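Notebook, laundry chores, 23 Dec 2018

Garment on a printed cloth, hand-held gripper. Question is still whether a machine could take over folding in an ordinary home.
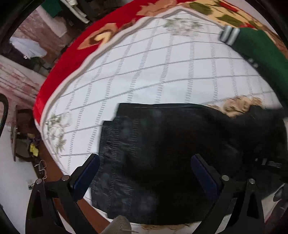 Chin-lung wants a yes or no for the Jament write-up. My answer for now is no for folding, maybe for picking up and moving.

Notes so far:

Dark clothes are the worst. On black cloth the camera gets almost no folds to work from, and the model can't tell one layer from two. A gathered waistband or cuff is easier, there's some texture to lock on to. Ebere suggests always starting from the elastic part and working away from it. Worth trying before we change anything else.

Bedding under the garment matters more than I expected. Printed sheets and blankets put edges everywhere and the segmentation picks up flowers as cloth corners. Jhair retrained with patterned backgrounds mixed in, 3254 labeled stills now, and it helped on light shirts. On dark trousers no change I would put in writing.

Soft surface is the other problem. All our April tuning was on the hard bench at Tam. On a mattress the fingertips push the garment down before they close, so the grasp height is wrong from the start. Arlindo's fix is to come in at a low angle and pinch sideways. He does it by hand without thinking and we should copy him. Need demos from at least three people, his alone will overfit.

Time: a person folds a pair of trousers in six seconds. The Zukura arm took over 3 minutes on its best one and I had to straighten a leg afterwards.

To do
- ask King-fai if the Skorner pads come in a softer grade
- fix exposure so black isn't crushed
- log failed grasps too, we keep deleting them
- check finger opening against thick waistbands

Socks can wait. Jhair disagrees, says pairing them is mostly a vision problem. Will let him have the bench after the holidays.

This site uses cookies to remember your settings. By continuing to browse you accept our use of cookies. Accept | Manage preferences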